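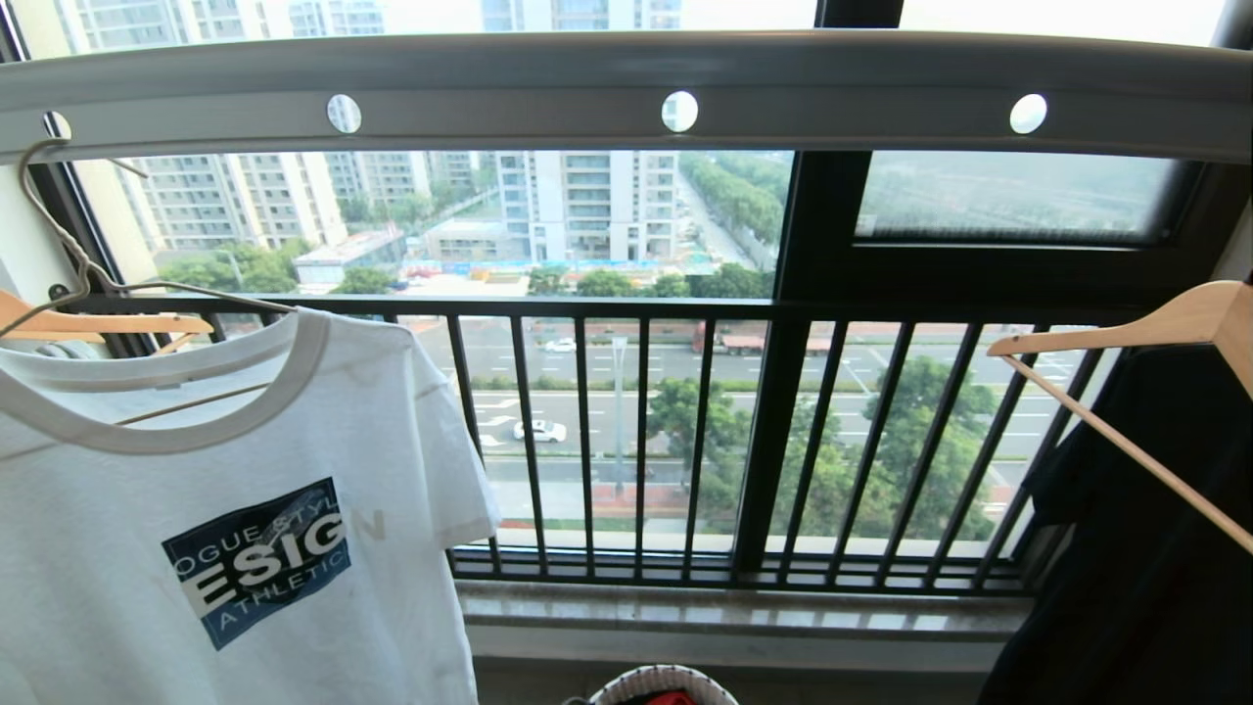 Robots > Home help > Faults

Four days without a working laundry arm

I was told the Dulamance would "take hanging out off your hands". On the fourth of December it very nearly took the hanger, the shirt and part of the drying rail off my hands as well, and I have been reading log files ever since.

The fault is easy enough to describe. The arm picks a hanger up by the shoulder, lifts it to the rail, feels for the hook to seat and lets go. On my unit it stopped feeling for the hook. It lifted, it pushed, and it went on pushing. The rail flexed. I was in the kitchen and heard a creak that I took for the neighbours, then a second one that I didn't. By the time I got to the stop button the arm was leaning on the rail with a hanger trapped between them, quite content, green light on.

Green light! The thing was reporting a normal cycle.

The log says error 1537, "seat confirmed", at the exact moment nothing was seated. I rang the support line in Tisarbridge and was told that 1537 isn't an error, it's an event. Fine. Then why is it in the error log? They'd get back to me. What I got was a software update, number 1237, with release notes reading "improves hanging confidence". I'd have said it had plenty of confidence already.

My own guess is bright light. The rail is up against a big window, a good many floors above the road, and on a hazy day the glass behind it goes nearly white. A thin metal hook against that is hard enough for me to find. White T-shirts are the worst, and the near-black things seem to go up without any bother. I tried six runs after the update with the blind down and got six clean hangs. With the blind up it was four out of six, and on one of the bad ones it pushed again, though it gave up sooner.

Support say the light can't matter because the arm "doesn't rely on vision for seating". Perhaps so. I'd like to see what it does rely on, as whatever that is was happy to shove a wooden hanger into a rail until something gave.

What bothers me more is the force. My old Sakai vacuum backs off if it meets a slipper. An arm working next to open glass, at head height, over a road with people walking beside it, ought to back off from a rail. There's a limit setting buried in the service menu and mine had been left at the top of its range by the installer from Prirercombe. I've turned it right down. It now drops the odd pair of jeans, and I can live with that.

For the time being it runs with the windows shut, the blind down and me in the room, so I might as well hang the washing up myself. Most days I do.

Posted 2025-12-21

Shares: 6 | Comments: 4

Comments

railsandpegs: Same creak here, same green light. Mine is nowhere near a window so I don't buy the glare theory.

Mothwing: Did you check the limit after the update? Mine went back up to maximum by itself.

Author: Just looked. It had. Turned down again, thank you.

oldtumbler: A clothes horse has never needed a service menu.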